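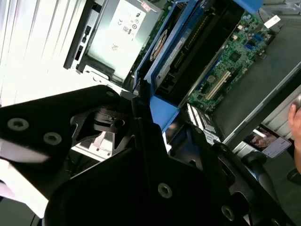 Letel gripper, for teardown work: worth the money?

13 March 2026

Short version, yes, if you budget for the extras.

Bought 2 in January for the Haltville bench, old desktop PCs mostly. $600 each from Flerier. Spahić quoted lower but freight killed it.

Good: flat black metal plates, hex-socket screws you can get a key on. Slim enough to work down near a blue drive cage with the case on its side.

Not so good: mounting plate is extra, $190. Not on the first quote, so ask. Spare fingers on backorder too. Manual is thin and the cable diagram is jsut wrong.

Planning: allow 2 days for setup, more if your bench is by a window. Blinds alone didn't do it for us, glare off the power supply labels. Price a lamp and a proper shade in now.

Would buy again. Four stars, lost one for the mounting plate buisness.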